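Workshop notebook – Meria evaluation, second entry
2024-05-02

Bench B, white table. Wing-sze on the laptop in the morning, me on my own after lunch.

Picking up from the last entry. The Meria kit from Bostside is a small arm, a two-finger gripper, a control box and a year of their hosted training service, which they call Onora. We have it on loan until July and then we either buy it or send it back. Paewai want a written opinion from us before they put one in their own teaching lab, so I'm trying to keep these notes in a state somebody else can use.

Setup was quicker than the first time. The base clamp still wants more torque than the leaflet says. I went to the leaflet value, put the arm through its stretch routine and could feel the base shift under my hand. Went up a quarter turn and it stayed put. Wing-sze thinks the rubber pad is too soft for our tabletop. I've written to Bostside to ask if there is a harder one.

Firmware is 408. The release page offers 415 but the support desk told us to hold off until they have fixed the homing fault, so we hold off. If anyone sits down at the laptop and sees the update prompt, please dismiss it. The prompt comes back every time the software restarts, and there is no setting to silence it that I can find.

Calibration next. The manual describes it as a single pass. In practice the first pass failed on the wrist joint with "range not reached" and the second went through. Same thing happened in the last entry, so I now treat two passes as normal. Saved the result under my own name, shayne_b, and left the factory file alone.

Task for the day was the egg tray. Plastic eggs, clear tray with four rows of six, small bowl in front. The job is to move eggs between the bowl and the tray on a spoken or typed instruction. Bostside list this as one of the tasks the kit can learn from a short set of demonstrations, so it seemed a fair one to hold them to. The plastic cutlery belongs to the table-setting task and stays on the table as clutter, which their guide recommends.

Layout I used, for whoever repeats this: tray near the middle, bowl centered in front of it, blue fork on the left, pink knife on the right, the yellow piece behind the tray near the back right corner. Three cups open in the third row and three eggs in the bowl.
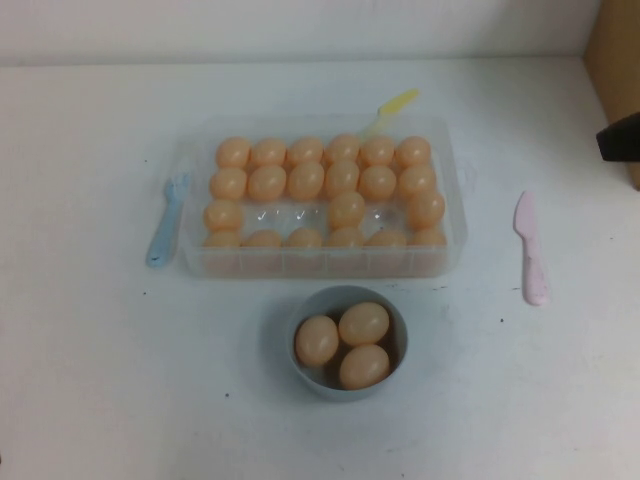 Can the Onora service be used without sending our recordings off site?
Only on the higher plan. The plan that comes with the loan uploads every session to their servers, and local storage is a paid option that has to be switched on before the first recording.

That will matter to Paewai more than to us. I have asked for the price of the local option in writing, as the web page only says "contact sales".

Recorded 81 demonstrations by hand control. The hand controller is comfortable and the lag is low enough that I stopped noticing it. The trigger is the weak point. It has a dead zone at the start of its travel and then closes fast, so light gripping takes practice. I turned the sensitivity down to 2 in the settings and that helped a lot. Wing-sze prefers the default, so check it before you start if you are following one of us.

The inner cups of the tray are harder than the ones at the ends. With neighbors on both sides there is little room for the fingers, and coming straight down is the only approach that works for me. At an angle I nudge the egg next door. The fingertips supplied are wide and flat. A narrower set is in the accessories list and I would want it quoted with the kit.

Upload was slow but finished. Training is queued on the service with no estimated time shown, only "waiting". Wing-sze says it sat like that for most of an evening on the previous job and then ran without trouble.

Things I liked – the recording screen is clear, discarding a bad demonstration takes one key, and the emergency stop is large and easy to reach. Things I didn't – the cable from the control box is too short to go behind our table, and the manual still shows the older connector.

To do:
Chase Bostside on the pad and the local storage price.
Ask for the narrow fingertips on loan.
Check the training job first thing, and copy the log to the shared folder whatever the result.
Wing-sze to repeat the egg task with the default trigger setting so we can compare.

Powered down at the box, arm parked, key in the drawer. – Shayne Bright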